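Stiltwood Kitchen Play: notes for people using the data

Hello, and thank you for taking an interest in our little collection. Stiltwood came out of a question Bezawit Lencho kept raising at our Monday meetings, namely how much a policy trained on one camera view suffers when you hand it another. We wanted something small enough to look through by hand, so we settled on toy kitchen things on a white table and a robot arm teleoperated over them.
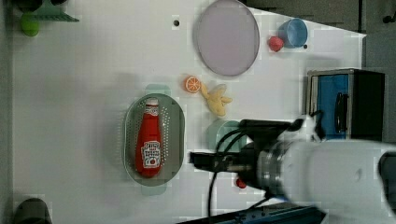
There are 608 episodes in the release, and 113 of them are held back for testing. Please don't train on those, however tempting it gets in November when deadlines loom! Each episode has a short written instruction, such as "put the banana on the plate", typed by whoever was driving. We left the wording as it was, spelling mistakes and all — Ita Buckley felt strongly that tidy language would make the task too easy, and she talked the rest of us round. 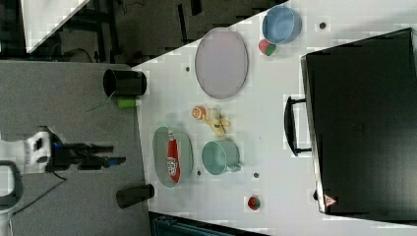
Gripper open over the grey surface, with the ketchup bottle lying on the green plate.

Our baseline comes in 2 versions, one called Dinov and one called Aigner. They share the same training code and differ only in how the views are combined: Dinov joins them early, Aigner late. Aigner copes better when a view is dropped, though it is slower to train and rather fussy about its learning rate.

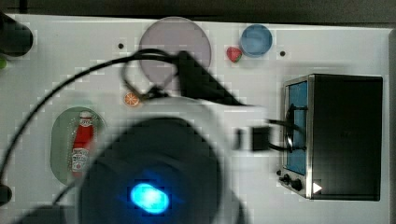 Known problems: compression is heavy in places, so small print on the toys may not be readable, and the gripper often hides the very thing it is reaching for. Layouts change between episodes, so do check the first still of each one before assuming where anything is. The loader lives in the Zelteck folder, along with the split lists. Corrections are very welcome — Ita looks after the issues page.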